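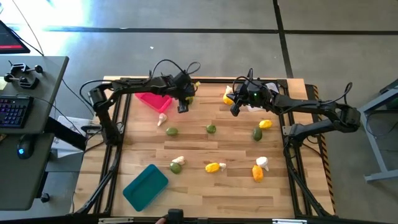
Zwischenbericht an die Förderstelle: Restaurierung und Wiederaufführung des Science-Fiction-Films »Cluvach«

Berichtszeitraum: bis Ende Juni
Projektleitung: Vasilică Barbu
Bildrestaurierung: Horațiu Enache, Idix

Die Sichtung des Ausgangsmaterials ist abgeschlossen. Von den 14 überlieferten Filmrollen wurden zwölf vollständig abgetastet. Zwei Rollen weisen Schrumpfungen auf und werden bei Waltora gesondert behandelt. In der Invasionssequenz des dritten Aktes wurden 169 Einstellungen mit Laufschrammen erfasst, davon ist etwa die Hälfte retuschiert.

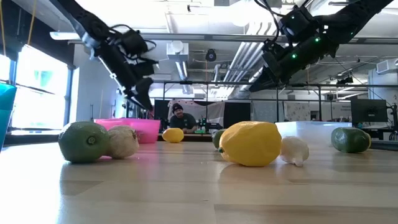 Zitrusfrüchte, Knoblauch und ein Pilz auf heller Tischplatte.

Die Tonspur liegt in der rumänischen Originalfassung vor. Die deutschen Untertitel umfassen 900 Einblendungen und befinden sich im Korrektorat. Offen ist weiterhin die Rechtslage der Titelmusik; eine Stellungnahme des Verlags steht aus.

Die Wiederaufführung ist im Lichtspielhaus Tangen mit 400 Plätzen vorgesehen. Die bewilligten Mittel werden zweckentsprechend verwendet. Für die beiden geschrumpften Rollen wird eine kostenneutrale Verlängerung um drei Monate beantragt.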